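I live in Barkstead since nine years, and I still say "the new library" about a building which is older than my life here. So perhaps I am slow to accept new buildings. But last month I went to see the new laboratory house of the Gellwood field station, down at the estuary, and I want to write down what I saw before I forget the small things.

First, for those who do not know the place. Gellwood is a small station where students learn about mud, tides and the animals which live between them. For a long time it was three low huts and a boat shed. In the winter storms the water came under the doors, and everybody who worked there had a story about carrying boxes in rubber boots. I did a short course there in my second year in this country, when my English was much worse, and I learned the word "silt" before I learned the word "invoice".

The new house stands on the same ground as the huts, which surprised me. I expected that they would go up the hill, behind the road. Our guide explained that the teachers wanted to stay near the water, because samples get spoiled when you must carry them a long way, and because the students go out more often if the mud is outside the door. This made sense to me. The solution was to raise everything. The ground floor is almost empty – only boats, hoses and a big sink – and the water is allowed to come in and go out again. The teaching rooms are on the first floor, and above them is a flat roof with a strong rail and a wide outside stair which is never locked.

The stair was my favourite part. It is planned for 253 people, so that visitors from the beach path can also use it if there is a flood warning. I walked up slowly and tried to imagine it at night, with rain and with children. The steps are low and deep, and there is a landing where a tired person can stop without blocking the others. Somebody thought about old knees, and I am grateful for this person. The rail is painted yellow on the inner side only. I asked why, and the guide did not know.

Inside I was less happy. The corridors are grey and the doors are all the same, and I went twice into the wrong room. The seminar room on the west side is called Correa and the one on the east side is called Aratix, and in both cases the sign is so small that you must stand directly in front of it. The windows are good, however. From the west side you see the whole channel at low tide, with the birds working along the edge, and I stood there too long and missed the part of the tour about heating.

There is also a little shelf of printed things near the entrance, where you may take one and leave some coins. I took the station bulletin, which I used to read on the bus when I was a student there. It is thicker now and it has colour inside. 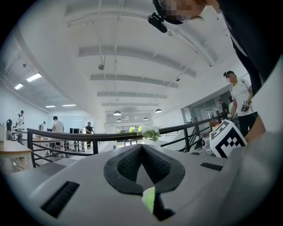
**

I read the bulletin at home with a cup of tea. The best article is about the old huts. Two of them were taken apart and the boards were given to the allotments on the other side of the river, so if you see a tomato house in Barkstead with blue paint and salt marks, now you know. The third hut remains and will be used for drying nets. I am glad about this one. It is the hut where I dropped a full tray of worms.

Some neighbours say that the house is too high and that it spoils the view from the sea wall. I understand them a little. From the car park it looks heavy, and in the evening the shadow falls over the path. But I think the wood on the outside will become silver after a few winters, and then it will sit better between the reeds.

If you want to go, the path from the bus stop is open, but at high tide the lower part is under water, so check the tide table on the gate. I did not check it, and my shoes are still drying in the bathroom.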